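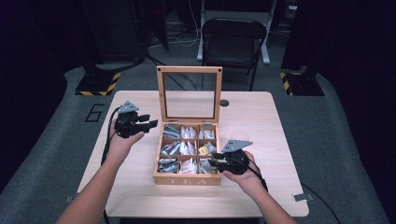

The case for boring examples

Orsolya Szűcs

Last May I was asked to throw away 159 recordings because they were ugly. In one of them a person goes for a tea bag, misses, goes again, gets two, puts one back and sits there for a moment with both grippers in the air, apparently reconsidering a career. The reviewer's note said "hesitant." I would have said "Tuesday-ish," but there is no field for that.

The fashion in our trade is for clean demonstrations. You hand someone a pair of hand-held grippers, you have them do a small household chore until they can do it like a card dealer, and then you keep the card-dealer takes. The set looks wonderful in a slide deck. Granari, our little project, had 1,843 takes by the end of spring, and the best 200 could have been set to music.

My trouble with the best 200 is that they all begin well. The packet is facing the right way, the hand arrives where it should, and the policy trained on them has never once seen a fingertip land on the divider between two compartments. It will, of course, land there on its first morning. Then it does what any sheltered young person does when something goes wrong, and carries on as though it hadn't.

Benedek Deák, who reviews for us and with whom I have been having this argument for a year, says bad examples teach bad habits. He has a point. If half your people fumble the grasp, you will get a machine that fumbles with great fidelity. But a fumble followed by a recovery is a different animal from a fumble, and our labels had one word for both. We spent weeks on the training code at Cillstead before anyone suggested a second word.

We pay by the accepted take, too, which settles the matter before Benedek even opens the file. People aren't stupid. They learn which compartment is easy and they go to it — I did, when I had my turn at the table, and I wrote the instructions.

So I kept the 159. They're in a folder called "misc," where Benedek doesn't look.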